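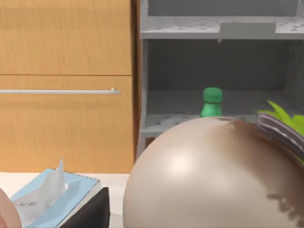
Sim kitchen, wrist view, tissue box and the giant turnip

tillska_dan_no
Posted Aug 15, 2019

Okay, so I'm trying to teach the arm in our sim to pick one thing off the counter and put it on the shelf, and I'm driving it myself with a 6-axis puck while Toma records. I've got 15 demos so far and they're awful. I overshoot, I back up, I sit there thinking with the arm hanging in mid-air, and all of that goes into the log. The policy I trained last night has learned to hesitate beautifully. Do I trim the pauses out or just record more?

gravelpit
Record more. I wouldn't look at a policy before 300 demos, and I'd throw out your first batch completely. You were learning the puck, so the arm was learning you learning the puck.

mossy_servo
Ehh, 300 is a lot for one pick and place. We got something usable on Cliletti with way fewer, but the same person did all of them and grabbed from the same side every time. If you go in from the left on one and from above on the next, it splits the difference and pokes the object. Ask me how I know!

tillska_dan_no
Oh no, I do that constantly. I go in from whichever side I can see best, and with that turnip filling up half my view it's hardly ever the same side twice. Are people using a second camera for this?

halfpint77
Yes, please get a second view. I drove from a close-up one for months and it's miserable, you can't judge depth at all. I keep a wide one of the whole table open next to it and only glance at the close one for the last bit of the reach.

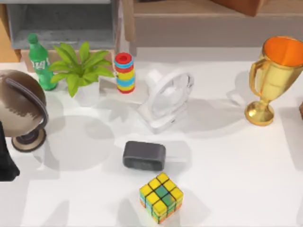 And spread your stuff out a little before you start. My first sets had everything bunched up and I spent more time dodging things than grabbing them. I put the target somewhere with bare table next to it, do a bunch like that, and then start crowding it - the headphones on their stand are my least favorite neighbor, white on white, I clip them all the time.

gravelpit
Disagree on starting easy. If it only ever sees an open table it'll drive straight through the clutter later. Mix it from demo one.

halfpint77
Sure, for the robot. I meant for the human holding the puck lol

mossy_servo
On the pauses, I do trim them, but only where the arm is really stopped. Nuvness has a setting for it, I leave it at 2 seconds. Don't touch the slow part right before the gripper closes, that's where the good stuff is.

tillska_dan_no
Alright - wide view, one side only, trim the dead stops, redo the first batch. Still not doing 300 tonight.

gravelpit
You'll be back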